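What the pegboard score leaves out

Every few months a paper in my corner of robot learning reports a success rate high enough to be quoted in talks, and the talks never mention the denominator. The latest to do the rounds is Skornon, a method for teaching hanging and sorting tasks from head-camera recordings. Its headline is a test set of 231 trials and a very good score. I have read it three times now and I still don't know what was learned.

The training set is 1079 recordings. That sounds like plenty until you get to the appendix, where you find they come from 15 layouts of hooks, bins and tools. The test trials use the same layouts with the tools swapped round. Swapping a brush and a screwdriver is a fair check that the system isn't replaying one arm path. It tells us very little about a different board or a hook at a height it has never met.

Gareth Pilkington, who runs a rival project at Tunstall and so has his own axe to grind, put this to the authors in May. Their answer was that shop displays are all much alike. Are they? Anyone who has tried to hang up a paint roller knows that the tool decides how hard the job is. A trowel with a hole in its handle is one problem. A roller with a bent wire frame and a long handle swings about, and it has to be steered clear of whatever hangs next to it. The paper puts both under "hand tools" and reports a single average.

Roswitha Hagedorn asked for the figures tool by tool and was sent them, to the authors' credit. The roller came in at 60 per cent. I would call that the real result, and an interesting one, and it should have been on the first page.

Then there is the question of what counts as success. Skornon scores a trial at the last moment of the recording. If the tool is on the hook, it passes. A brush that was dropped in the bin, fished out and hung at the second go scores the same as one placed cleanly. I can see the case for that in a lab. I can't see a shop manager agreeing.

I don't think the method is bad. The recordings are good and I would happily use them. I would like to see one new board, put up by someone outside the group, before I repeat the headline number to my students.

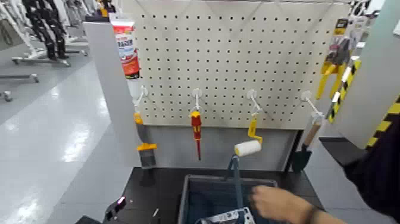

A hand in the bin beneath the tool pegboard, close to the handle of the roller.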